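Best water for a light roast? (moved from General)

Ornov_drip
Okay, I finally tried mixing my own brew water this Saturday and I'm hooked! Same bag of light roast, same grind, two pots side by side. The tap one was flat and a little chalky. The mixed one had this bright peach thing going on that I had only ever read on the label. Has anyone else here gone down this road? I'm in Nillorham and our water is hard enough to stand a spoon in, so maybe I had more to gain than most.

ferrand50
Welcome! Water was the biggest jump I ever made, bigger than the grinder. What's your recipe?

Ornov_drip
Distilled, a pinch of Epsom salt and a tiny bit of baking soda, made up as a concentrate first. I add 10 grams of that to each jug. It keeps in the fridge and costs next to nothing, so go play with it – more Epsom if you like it punchy, more soda if it comes out sour.
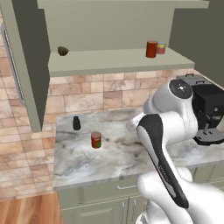 slowpour
Sorry, but I don't buy the grinder comparison. I ran mixed water for most of the winter and went back to a plain filter jug in March. Once the coffee was dialed in I couldn't pick one from the other, and I was hauling distilled home every week.

ferrand50
Depends where you live though? Irnska water is soft to begin with. A filter jug there gets you most of the way.

slowpour
Fair, I am in Irnska. Still think people should fix their grind first.

Ornov_drip
I did! Well, I thought I did. I went two clicks finer last night with the mixed water and it's even better, so you may both be right. Next up is a blind test, three cups, labels on the bottom.

kettle_and_toast
Do let it cool before you judge. I taste at roughly 60 degrees C and again when it's barely warm, and my favorite nearly always changes.

slowpour
Agree with that completely. Hot coffee all tastes like hot coffee to me.

mugshelf
Can I ask a beginner one, does the soda go in with the Epsom or in its own bottle?

Ornov_drip
Own bottle! Mine went cloudy when I made them strong and together. Label them too, they look exactly the same.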